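About Us

Hi, and thanks for stopping by! I run Branance, which is a very small outfit that looks after the old customs of charities, almshouses, guilds and parish schools. If your town has a bread dole that hasn't been handed out in years, or a bequest that says the scholars must be given an orange and a sermon every spring, you're exactly the sort of person I like hearing from.

I started out as a school archivist. My first real job was at the Boersma Almshouses, where I was hired to put the minute books in order and ended up in charge of the annual Candle Supper, mostly by being the only person in the building who'd read the rules for it. The founder left money for a supper for the residents every July, with 20 candles on the table and a reading from his own (very long, very gloomy) diary. By the time I got there the candles had been dropped, the diary was lost and the supper had become a sandwich lunch. I found the diary in a box marked "drains." We did the whole thing properly the next summer, and I've been hooked ever since.
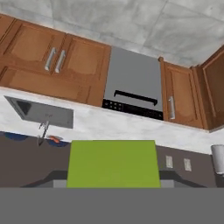

After that the phone started ringing. A grammar school wanted to know if its Founder's Walk had ever gone past the river (it had, and the old route is much prettier). A weavers' guild had a silver cup and no idea what it was for. I took a few of these on in the evenings, then on my days off, and then I gave up pretending it was a hobby and registered the name Branance. There are two of us now, me and my business partner, who does the accounts and reads seventeenth-century handwriting a good deal faster than I can.

What we do

Most of our work begins with paper. You send us what you have, which might be a charter, a will, a bundle of receipts or one page copied out by somebody's great-aunt, and we read it and write you a plain report on what the custom was, when it was kept and how it changed over the years. They always change! I've yet to meet a ceremony that was done the same way for a whole century, whatever the brochure says.

If you'd like to bring the custom back, we can help with that too. We'll draft an order of the day, work out who stands where, find a baker or a candle maker, and come along for the rehearsal. I love rehearsals. Half the fun is watching a group of grown adults work out how to carry a garland through a narrow door without losing the top of it.

We also keep a calendar we call the Pullodar, a running list of small annual observances that still take place. It has 461 entries at the moment and it grows whenever somebody writes in to tell me I've missed one. Well-dressings, penny scrambles, beating the bounds, loaves on tombs, odd little processions with a band of four. We only list customs that welcome visitors, or where the organizers have told us they're happy to be included. Some are private and like it that way, and we leave those alone.
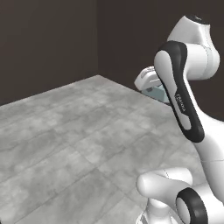
Tiled floor and dark walls

Fakilent

People ask about this one a lot. Fakilent is our newsletter, named after a misspelling in a guild account book that we've never managed to decode (my partner thinks it's a kind of cake, I think it's a fine). It goes out four times a year to roughly 600 readers, and it's free. You'll get a long piece on one custom, a page of letters and a list of what's coming up in the next season. The letters page is the best part by a mile. We once had an argument about the right way to tie an oak sprig that ran for over a year.

How we charge

The first conversation costs nothing. Reading and reporting is done for a fixed fee, agreed before we start, and small charities pay less than schools and livery companies do. If I look at your papers and there isn't enough there to make a report worthwhile, I'll say so and send them back with a note of what I did find.

A few things we don't do: family trees, valuations of silver, and anything involving ghosts. I do get asked about the ghosts!

Getting in touch

Email is best, and I usually answer in the mornings with a pot of tea. Please don't send original documents until we've talked. A phone snapshot of the first page is plenty to get going. If you're writing about a custom for the Pullodar, tell me the place, the usual time of year and whether there's somewhere to park.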